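Stuvach Tabletop Items — data card and README

Release notes, file layout, item vocabulary and known issues

Summary

Stuvach is a collection of short recordings of small household items being put down on, moved across and cleared from a single tabletop. The items are the kind that gather on a table in any home: soft toys, cards, plastic containers, small loose pieces. Each recording comes with a written item list, a start note and an end note.

The collection holds 236 recordings. Of these, 184 have complete notes and are in the main split. The remaining recordings have a start note only and are kept in a separate folder.

The table

All recordings in this release use the same table. The top is wood-toned, in a warm orange-tan, and has a darker band along the near edge. The band is listed in the notes as "near edge" and counts as part of the table. An item resting on the band is on the table. An item below it is off the table.

The top was wiped before each group of recordings. No cloth, mat or tray was used, so there are no printed marks to measure against. Positions in the notes are given in words (near, far, left, right, middle) and always from the side of the table where the near edge is.

Overhead room lighting was left on. It leaves bright glare spots on the table surface, and pale items placed inside a glare spot are hard to make out. The field glare in the notes file is set to yes when an annotator judged that an item was affected.

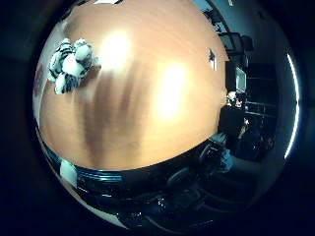 Item vocabulary

The vocabulary is deliberately short. Annotators choose one class per item and may add a free-text remark of up to one line.

soft_toy
Plush animals and similar. The white tiger with black stripes is the most common item in this class. Soft toys are noted as upright, on side or face down. A toy leaning on another item is noted as on side.

card
Flat, stiff, rectangular pieces, with or without a printed line or border. Use card only when the piece lies flat. A folded piece is paper.

container
Open or closed plastic boxes and tubs. Translucent containers are noted as such. Tape on a container is not a separate item, but its color goes in the remark field, as it is often the only way to tell two containers apart.

small_upright
Any thin piece that stands on its own. Annotators were told not to guess what such a piece is for.

small_other
Everything too small to place in another class. This is the least reliable class in the collection. See Known issues.

paper
Loose or folded sheets, labels and receipts.

Earlier drafts had a class called toy that covered both plush and hard toys. It was split, and no file in this release uses it. Scripts written for the Zondow draft will fail on the class name and need a one-line change.

File layout

recordings/ — one folder per recording, numbered from 0001
notes/ — one plain text file per recording, same number
splits/main.txt — recordings with start and end notes
splits/partial.txt — recordings with a start note only
vocab.txt — the class list above, one class per line
CHANGES — changes since the Zondow draft

Each notes file has these fields, in this order:

id
items_start
items_end
positions_start
positions_end
glare (yes, no)
remark

Fields are separated by a single tab. Empty fields are left empty and are not filled with a dash or zero. Positions are listed in the same order as items.

Annotation

Notes were written by two annotators working apart. Where they disagreed on a class, the more general class was kept. Where they disagreed on position, both values were kept and separated by a slash. There are 374 slash values in the main split, most of them between "middle" and "far".

Annotators worked from the recordings alone and did not handle the items. For that reason the notes give no weights, sizes or materials beyond what the class name implies. A remark such as "white, rectangular, smaller than the card" is a valid remark. A remark such as "eraser" is not, unless the item can be read plainly. 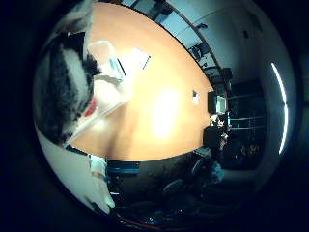
IMRIE, Apr 9, 2022

Notes on this release

This is the first public release. The partial recordings were held back from the draft and are now included on request from early users. They have not been checked a second time.

The vocabulary file has been frozen. New classes will go into a second file so that existing notes stay valid.

Known issues

1. White items. Several items are white or near white: cards, small pieces, translucent containers, much of the striped tiger. In recordings with glare set to yes, small white items are sometimes missing from items_start and present in items_end without having been moved.

2. Near edge. Items lying partly over the dark band were noted in two ways during the first weeks of work. The rule given under "The table" was applied afterward to the main split only.

3. Container contents. The notes do not record what is inside a container. Translucent walls let some shapes through, and annotators were asked to ignore them.

4. Floor and surroundings. Anything below or beyond the tabletop is outside the scope of the notes. Cables, furniture and other objects there are never listed, even where they are easy to see.

5. File names. Folder names in the Griretti mirror use capital letters. The contents are the same. Tools that compare names exactly should use the main copy.

Suggested use

The notes suit work on listing items, comparing the state of a table before and after tidying, and writing short instructions for clearing a surface. They are a poor fit for work that needs exact distances. Counting is possible in the main split, but read issue 1 first.

Remarks longer than 2000 characters are cut on loading by the supplied reader script. None in this release come near that length.

Corrections

Send corrections as a changed notes file with the same number. Put the old value in the remark field, preceded by "was". Changes to a single field are merged as they arrive. Changes to more than one field are held for the next release, planned for December — please keep the two kinds in separate submissions.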